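Flistgate Museum, conservation workshop notebook
September 2024
Salt on the Nanayakkara pots

So the white fuzz is back. I opened the second crate from the Wuneck store to check the foam before anything went on a shelf, and three of the big storage jars have a furry bloom all around the shoulder, worst where the slip has worn thin. The small bowls look fine. The lamp fragments look fine too, though I didn't unwrap every last one and I'm not going to pretend I did.

Background for anyone reading this who wasn't here for the move: the Nanayakkara collection is low-fired red earthenware, mostly household stuff, dug a long time ago near the coast and washed in who knows what. It sat in Wuneck for decades in a room that went damp every winter and dry every summer, which is about the worst thing you can do to a salty pot. Salts dissolve, creep to the surface, crystallize, and push little flakes off as they grow. Then it all happens again next year!

I brushed a bit of bloom off the worst jar with a soft dry brush and saved it in a vial. Under the loupe it's fine and needly. Silver nitrate test on a dissolved pinch went cloudy right away, so chlorides for sure. Nitrate strip was positive as well but faint. I haven't checked for sulfates yet and I should, so somebody please nag me.

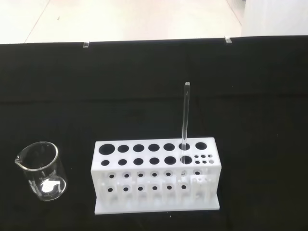

Can you just brush the salt off and put the pot back on display?

Brushing takes away what's on the surface and leaves everything that's still inside the wall, so it comes back the next time the humidity swings. It's okay as a stopgap if the case is kept steady. For a lasting fix the pot needs to be soaked in changes of clean water, and only if the surface is strong enough to take it.

Which brings me to the surface. I did spot tests for water on all three jars, a damp swab rolled on an inside edge and then on the painted band. Jar one: body color on the swab, very slight, band stayed put. Jar two: nothing. Jar three: the dark paint came off on the swab almost at once, so jar three is not going anywhere near a tub. I put a red tag on its tray. Please leave the red tag alone even if it looks like leftover packing (last year's got thrown out with the tissue and we had a small scare).

Started jar two soaking in deionized water in the gray tub, lid on, foam under the base and a bit of netting around the rim. I wet it out slowly from the foot up and let the air come out before it went under completely. Loads of bubbles. Lovely sight, though I did hold my breath.

Reading plan, so we all do it the same way: stir gently, wait a minute, take the reading from the middle of the tub, rinse the probe between readings. Write the number in the log even when it's boring. Yesterday's test soak with a plain sherd from the same crate leveled off at 400 microsiemens before I changed the water, and after the change it leveled off at 200. I'd expect the jar to be a good deal slower with that thick base.
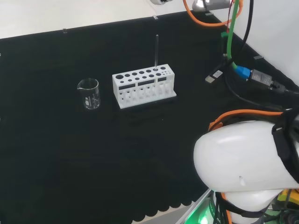
T. Kumenov
Objects Conservator, Flistgate Museum

Paperwork grumble. The collection database has 3,465 records for this bequest and a lot of them say "jar, red" and nothing else. Jar two has two accession numbers on it, one in ink inside the foot and one on a gummed label, and they don't match. The ink one looks older to me. I've left both in place and photographed them before soaking, and covered the ink number with a thin barrier layer so it won't lift in the tub. The gummed label came away by itself with a little humidity, so it's in a polyester sleeve clipped to the record sheet.

I also found an old repair on jar one that isn't mentioned anywhere. There's a join running down from the rim, filled with something yellowish and a touch rubbery, and painted over rather nicely to match. If we soak that one the glue may well let go. Honest question for the group: do we take the repair down on purpose first, in a controlled way, or leave it be and poultice the shoulder locally? I lean toward the poultice. Paper pulp and deionized water, small patches, patience. It won't get everything out, but it keeps an old mend in one piece and I sort of like the mend. Whoever did it had a steady hand.

For jar three, dry brushing only, then a sealed box with conditioned silica gel. The display people want it in the household case in October and I've told them they can have it if the case holds steady for two weeks beforehand. The logger in there has been drifting, so I've swapped it with the one from the study room and will compare the two.

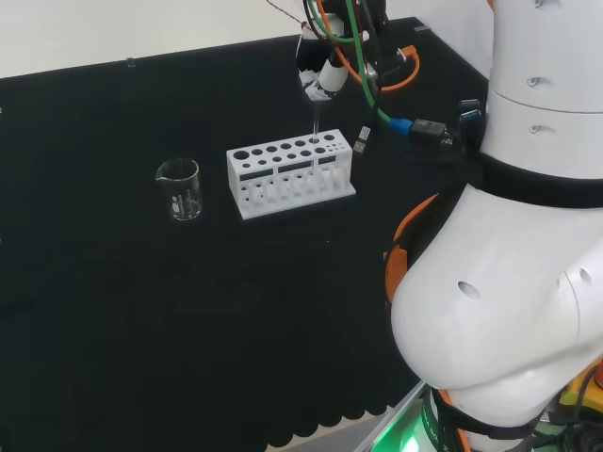

Glass beaker and test tube rack on the black cloth.

Shopping: more nitrate strips (we're on the last tube and it's past its date), paper pulp, two soft brushes that haven't been near varnish. The deionizer cartridge needs changing as well, the light is amber. It gives up to 200 liters on a fresh one and these big tubs eat through that faster than you'd think.

Second reading on jar two just before I left: still climbing, no flakes on the bottom of the tub, water clear. I'll do the next change in the morning. If you get in before me, read it first, then drain it slowly from the side with the hose. Don't lift the jar out while it's full, the wall is much weaker wet and it weighs a ton.

Still to do: sulfate test, swab the lamp fragments, find out if the third crate was packed from the same room at Wuneck.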